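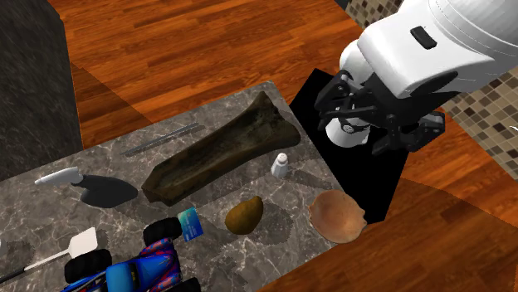 Gray marble, reddish-brown wood, checkered tile in beiges and browns.

Thread on picking surfaces for a kitchen, a thing I believed would take an afternoon. It is October. I started when people were still buying sunscreen.

My first mistake was saying "I'm open to anything" inside a stone yard. The man at Pandolow heard this the way a shark hears splashing.

Do you know how many kinds of white-with-gray there are? There's gray-with-white, for one. There's one they call Elatska that looks exactly like the one next to it, and costs what my first car cost, and my first car had a radio.

I asked what the difference was. He ran his hand along it and said "movement." I nodded. I've been nodding at people about movement for weeks now.

Detlef Kramer is doing the work. Detlef has one facial expression and he uses it for everything: my tile choices, the weather, the discovery that no wall in this house meets another wall at a right angle.

Me: What do you think of marble?
Detlef: It's a rock.
Me: But for a kitchen?
Detlef: You drink wine?
Me: Sometimes.
Detlef: (the expression)

So I read up on marble and etching. Lemon juice etches it. Vinegar etches it. Tomatoes etch it. I was about to spend real money on a kitchen counter whose natural enemy is salad.

People who own marble will tell you the marks become "patina." These are the same people who told me a puppy would be good company.

The floor should have been easy. I wanted warm wood. The samples came as little rectangles the size of a candy bar, and I walked around the house for 2 days putting them down and squinting, like a man playing a very slow game of dominoes.

Everyone says look at your samples in morning light and evening light. Fine. In morning light it looked red. In evening light it looked red. At 3 a.m., when I went down to check, it looked like I should be in bed.

Tile. I'd like to apologize to everyone I have talked to about tile.

I wanted small squares in mixed browns. Dewan sells them on mesh sheets so the pattern is already done for you, except where one sheet meets the next and two dark ones land side by side and that's all you'll see until you die.

Also nobody warned me about grout. Small tile is mostly grout! You pick the tile for four weeks and then the grout color shows up and runs the place.

The grout chart had one called Oatmeal and one called Porridge. I held them against each other in the parking lot. A woman loading a toilet into her minivan looked over and said "Porridge" without being asked. I went with Porridge.

Quote for the whole counter, cut and installed: $2,417, before the sink hole. The hole is extra. I am paying for the part where there's less of it.

My neighbor Yasuo Tsuchiya came by to see the samples all laid out together. He looked for a good long while and said, "Your mother had laminate, right?" She did. Yellow. It outlived the fridge, the stove and the marriage.

Yasuo sealed his own counter with something called Juvivitz. He says it was simple. He also says he couldn't use the kitchen for a weekend and the cat moved into the garage. I've asked for the can.

Anyway, deposit's paid. Template gets made next, then we wait, then Detlef comes back and tells me about the walls again.

Replies with your own grout color are welcome. Please don't send me quartz. I know about quartz. My brother-in-law has quartz.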